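Section 4: Looking after the finger pads on your Tullgate hand-held gripper

Set aside a good 20 minutes the first time. You'll get faster, we promise! Work at a table with decent light, and keep the power off until step 5.

1. Switch the gripper off and unplug its cable. Coil the cable loosely — tight bends wear it out sooner than anything else.

2. Open the fingers by hand as far as they'll comfortably go. If they stop short, don't force them; see Section 6 on cleaning the pivots.

3. Wipe both pads with a soft, barely damp cloth, then let them dry for 30 minutes before going on (a cup of coffee helps here).

CAUTION: Never use solvent on the pads. It leaves them slick, and thin cloth will slide right out.

4. Look along the arms from the side. The pads should face each other squarely. If one leans, loosen its screw a half turn, nudge it straight and snug it up again.

5. Plug back in, switch on, and try a few slow pinches on an ordinary piece of clothing, starting at a hem.

NOTE: Pads that still slip after cleaning should be replaced as a pair. Ask for Diretti kit 71.

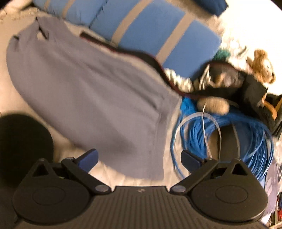 Fig. 17. Gripper with fingers apart, in front of a gray garment.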